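Wimdale's winter skills programme opens its doors to new learners

Sunday, December 6, 2020
By Shewit Moges

The Wimdale Learning Fund is delighted to announce that its winter skills programme will go ahead this season, with a fuller timetable than we dared to hope for back in the spring, and with free places for anyone in the town who is out of work or on short hours. It has been a long and rather trying year for a lot of families here, and we are so pleased to have something cheerful to share before Christmas.

The programme runs for eight weeks and brings together evening classes in bookkeeping, basic electrics, food hygiene, written English and getting started with computers. Thanks to a generous gift from Zastel, the family printing firm on Mill Road, nearly 500 places are now on offer across the season – and every one of them comes with a printed workbook to keep, so that nobody has to depend on a good internet connection at home.

"We had people ringing us up all through the autumn, asking when the classes were coming back," said Obsa Tesfamariam, who leads the programme. "Some of them had been in the same job for years and never thought they would be looking for another. I wanted them to feel that they could walk in, or log on, and be made welcome, whatever they left school with."

Classes are kept small, with five learners to a tutor, and can be taken in person or from home. Candico, the bakery and café, will be sending over bread rolls and hot soup for the evening groups, and anyone who has tasted their leek and potato will know what a treat that is on a cold night.

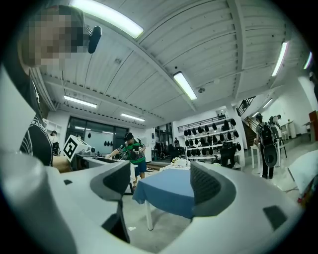
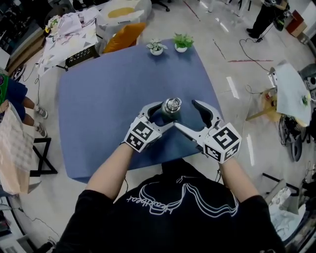
How to apply

Applications are open now and will stay open until the last Friday in December. Forms can be picked up from the Wimdale library desk or from Patwary, the chemist's opposite the bus station, and we are very happy to fill one in with you over the telephone if that is easier. You don't need any certificates, and you don't need to have studied before.

Learners may choose up to two subjects. Help with bus fares and childcare is there for those who need it – please do ask, and we will treat it as a private matter between you and the office. Letters offering places will go out early in the new year.

Last updated: Sunday evening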